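Section 6. Sorting and checking loose wheel covers

Applies to: single covers and mixed trim taken in without a box. For boxed sets, use section 5.

Before you start

Most of what people tell you about a used wheel cover is wrong. The size is wrong, the side is wrong, and "all the clips are there" usually means nobody turned it over. Treat the ticket as a rumor until you have the part in your hands.

6.1 Taking a cover off the shelf

1. Clear the spot on the table before you pick anything up.

2. Lift the cover by its rim. Do not hook your fingers through the openings between the spokes, however handy they look.

3. Tip it so the back faces you and look at the clips, the springs and the wire retaining ring while it is still over the shelf. If something is going to drop, it may as well drop there.

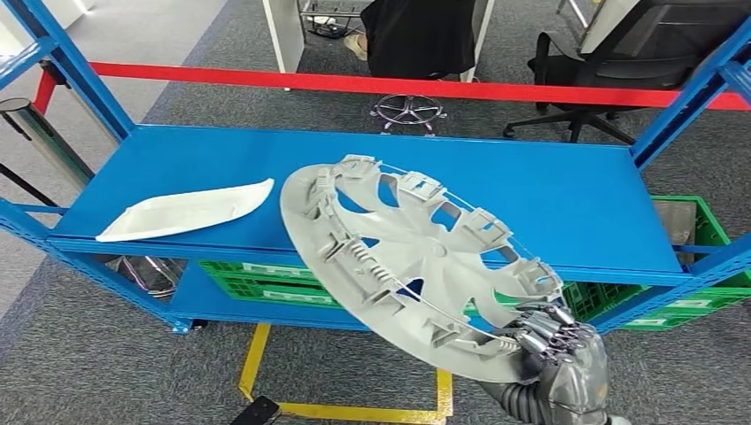

4. Follow the wire ring with your eye all the way round. A ring that has jumped out of one clip can sit so close to where it belongs that you will swear it is fine. Go round a second time.

5. Press each clip lightly with a thumb. It should give a little and come back. Do not bend a clip outward to "freshen it up." Belmiro Simões swears by this trick, and I have yet to see it last.

Caution: The ends of the wire ring can be sharp. Keep your face back when you press near them.

Note: The Parsa catalog says a cover with one missing clip is "serviceable." Our rule is stricter. One missing clip goes on the ticket, two means the cover is sold as decoration only.

6.2 Using the taped zones

The table has two zones marked in yellow tape. Unchecked parts go in the left zone and checked parts go in the right. There is no third zone, and the corner of the table does not count as one.

1. Set the cover down flat, face up, fully inside the tape.

2. Push gently on the hub. If the cover rocks, turn it a quarter turn and try again. Rocking in the same direction each time may only mean the table is off level.

3. Put one cover in a zone at a time. Stacking saves a minute and costs you a scratched face.

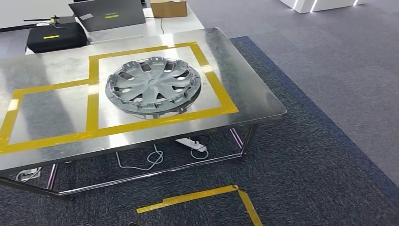 4. Write the ticket now, while the cover is in front of you. Tickets written after lunch have a way of describing some other cover.

5. Replace the tape when the edges start to lift. Jornadham sells a floor tape rated for 2000 passes. I don't know what a pass is, and neither did the man on the phone, so go by how it looks.

6.3 Bags and wrapping

1. Use one clear bag per part. Slide the part in face first and fold the open end under.

2. Press the air out with a flat hand. Don't tape plastic directly to a painted face.

3. Leave bagged parts closed for 72 hours if they are waiting on a buyer. 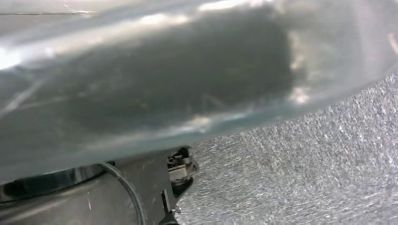 Zillenton bags are sold as "crystal clear," 1000 to the carton, and I would not lean on that claim. Once plastic has a few wrinkles and a shine on it, whatever is behind it turns into a dark blur with soft edges, and faint scratch-like lines on the surface don't tell you much about what lies beneath. Never grade a part through plastic. If Yhon Quispe or anyone else hands you a grade for a bagged part, ask whether the bag was open at the time.

4. Put the ticket on the outside of the bag, at the fold.

5. Write the bin number on the ticket in marker. Pencil rubs off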